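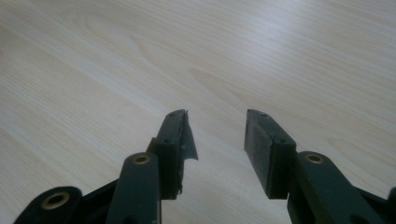
Pale wood grain on a tabletop.

Tyra Isaksson bought her first secondhand table in January and sold it 14 weeks later at a profit. She now runs Gavside, a small shop that repairs kitchen and dining tables for families who would otherwise throw them out. A full refinish costs $960. Most customers pay far less - a light sanding and a coat of oil is $100.

Her partner, Firouzeh Babaei, handles the finishing. She works with the grain and stops often to check the surface with her palm.

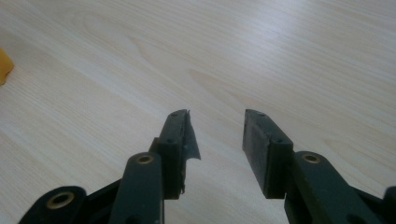
How often should a wood table be oiled?
Twice a year is enough for most homes. A table in a sunny room may need a third coat.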